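Sweet corn, ears filling unevenly last season, only the outer rows of the plot 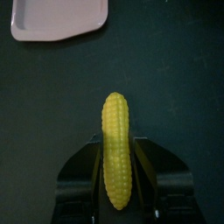 Wamel, 5/1/19

Posted by Ayten Kırmızıgül in Vegetables > Corn

I am planning this year's plot and want to fix a problem from last season. I grew a yellow sweet corn called Floter in two long rows along a fence, 32 plants in total. Plants were healthy and reached full height. When I picked in September, most ears had gaps in the kernel rows, and several had kernels on one side only. Ears near the middle of the rows were better than those at the ends. Soil is a clay loam, fed once at knee height with a general fertilizer. No insect damage that I could find. Is this a feeding problem or a pollination problem? I have room for a square bed if that helps, but it gets less afternoon sun.

Melahat Yazıcı
Pollination, from what you describe. Each silk leads to one kernel. A silk that receives no pollen leaves a blank spot on the cob. Corn is wind pollinated, and in two long rows much of the pollen blows clear of the planting.

Use the square bed. 32 plants fit as four rows of eight, rows 30 inches apart, plants 10 inches apart in the row. Sow everything on the same day so that tassels and silks overlap. Less afternoon sun is acceptable if the bed still gets eight hours in total.

If the weather is still when the silks appear, shake the tassels by hand in the morning, after the dew has dried, and repeat for several days. Keep the soil evenly moist during this period. Dry soil delays the silks, and they can miss the pollen altogether.

One feeding is on the low side for clay loam. Add a second nitrogen side dressing just before tasseling. Low nitrogen usually shows as poor fill at the tip, not random gaps.

Toprak
had the same thing, moved mine to a block and it was fine

Endden
Agree with the block. Also check what the neighbors grow. If there is field corn or popcorn upwind and it tassels at the same time as yours, the kernels will fill but they come out starchy. Separate by two weeks or by distance. I lost nearly a whole bed to that.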